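Programs > Student Projects > Bin Picking > Progress Reports

Lirkstead Robotics Club: Second Progress Report to the Barreto Fund
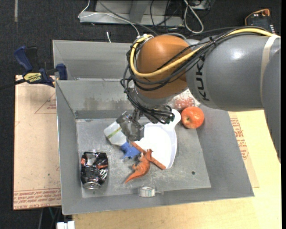
The arm over the working bin, with part of the mixed object set.

Prepared by Harvey Friesen, club advisor

3 shares | 0 comments

This report covers the club's work from January to the end of the spring term. The goal is the one in our application: students write and test a program that picks mixed objects out of one metal bin and places them in a second bin next to it.

Work completed

The team logged 657 pick attempts this period. Our target was 500. Each attempt is entered in a shared log by the student at the keyboard, with the object name, the grasp angle, and the result. Simin Fallahi wrote the log form and checks it for missing entries at the end of each session.

The object set now mixes toys, packaging, and household items. It includes a toy dinosaur, a crushed soda can, a roll of tape, and a white plastic scoop. Students chose most of the items. We asked for shapes that would be awkward for a two-finger grasp, and they took that seriously.

Nearly 91 percent of attempts on round objects ended with the object in the second bin. Results on flat and thin objects are much lower. The scoop is the hardest item in the set. When it lies with other things on top of it, the program often picks a point where two objects overlap and gets neither one.

Rosário Bragança's group rewrote the part of the program that chooses the grasp point. The old version aimed for the middle of whatever it found. The new one looks for a narrow section first. It does better on bottles and sticks. It made no difference on the can.

Problems and delays

We lost 4 sessions to a faulty gripper cable and the wait for a replacement. Students used the time to go back through the log and sort failed picks by cause.

The bins also moved during early tests, which spoiled some of the placement results. They are now clamped, and the position is checked before each session. Results from before the clamps went on are kept in the log but left out of the percentage given in this report.

Students

Attendance has been steady. Two of the newer members, working with Brigitta Mösli, have started running the arm at reduced speed with an advisor present. Benedita Quintela is writing the setup guide so that next year's group does not have to learn the startup steps by word of mouth. The first half is finished.

Budget

Spending is within the approved amount. The cable came out of the repairs line. We request permission to move the unused travel money to spare gripper fingers, as the present ones are scuffed and we have no second set.

Next period

The team will work on overlapping objects and will repeat the full test with the Deren school's object set, which our students have not seen. The setup guide will be sent with the final report.

Recent items
Lirkstead Robotics Club: First Progress Report
Deren School Exchange: Schedule and Contacts
Prirkska Student Challenge: Entry Rules
Barreto Fund: How to Request a Budget Change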